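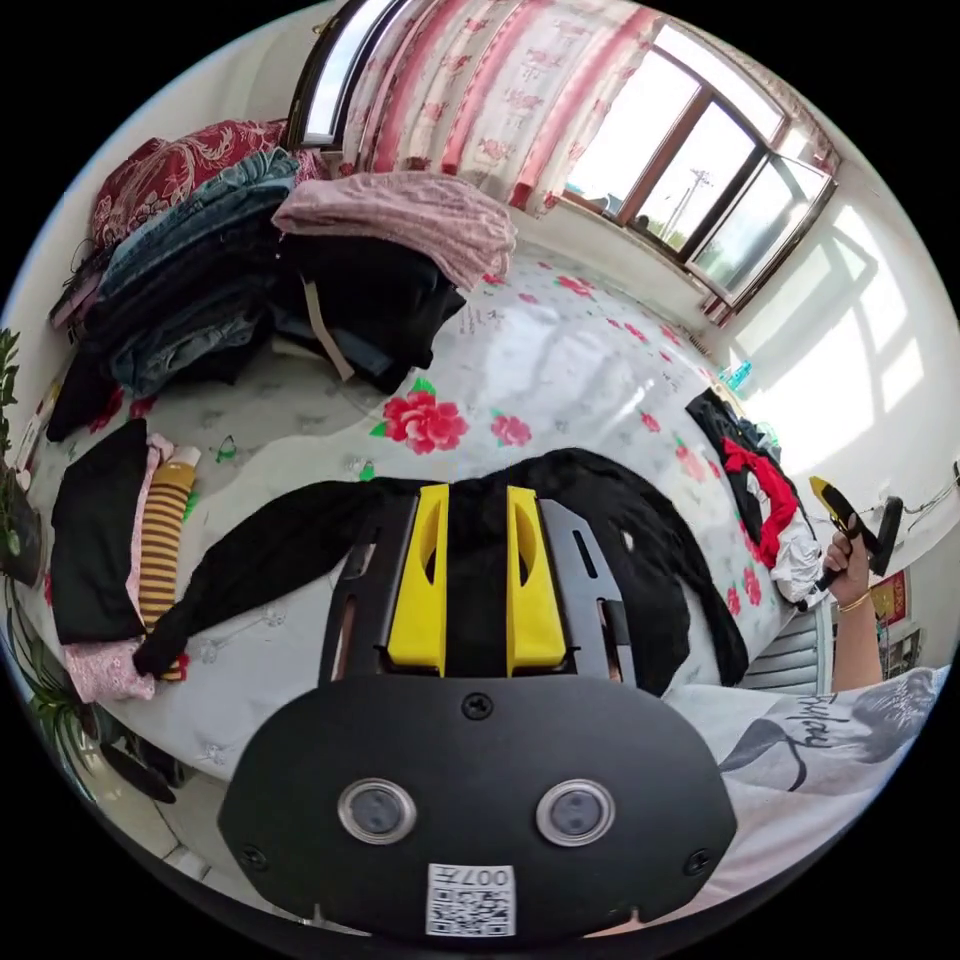 Black thing on the rose sheet, folded pile to the left, heap to the right.

Search this board Advanced Go

Malthorpe Household Forum > Laundry & Storage
Folding on the bed: sensible or a trap?
Posted by hemline_259, September 12, 2025

I do all the clean washing on the bed. The theory is that you have to finish before you can sleep. In practice I have slept beside a stack of jeans since January. The blanket goes at the back, denim and dark stuff on it, thinner things in front, and socks get laid out wherever there's sheet left. The heap on the right is what remains. Does anyone have a system that survives contact with black fabric? It slides about and won't hold a crease.

gituvgate_gran
Your pile is too tall. Three items high and stop. Anything more is a building project.

pegbag
Disagree with gran. Tall is fine if the heavy stuff is at the bottom. What I'd query is the strap hanging down at the front. Tuck it in or it'll bring the lot with it when you pick it up.

hemline_259
The strap has been spoken to.

Stoston Steve
Why fold black things at all? I've got 14 black tops and they live in a drawer in a lump. They come out looking exactly like black tops.

gituvgate_gran
We can tell, Steve.

moth_patrol
For slippery fabric, spread it right out, smooth it from the middle, then fold in thirds the long way and roll it. I bought one of those Backlund folding boards and it did nothing I couldn't do with a big magazine. It's under the bed now, unfolded.

pegbag
Rolling is for suitcases. On a shelf they all unroll by teatime.

moth_patrol
Mine don't.

drip_dry
Can we talk about the socks? I see a pink one and a brown and yellow stripy one next to each other. I hope that isn't being proposed as a pair.

hemline_259
It's under consideration. Winter's coming and I'm not proud.

drip_dry
Lovely sheet, anyway. Shame to cover up roses that size with trousers.

hemline_259
Tried the thirds-and-roll on the black one. Looks like a draught excluder. Keeping it.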